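Fitting a duvet into its cover

Use a cover with corner ties where possible. The Cesadel double has four, plus 13 press studs along the opening.

Turn the cover inside out and lay it flat on the mattress, opening at the foot. Spread the duvet on top, matching corners. Tie each corner with a single bow. Reach inside, grip both top corners and turn the cover right side out. Shake it down, then close the studs from the middle outwards.
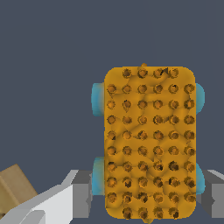

Bedroom basics

Allow 3 cm of slack on each side. A tighter cover bunches the filling.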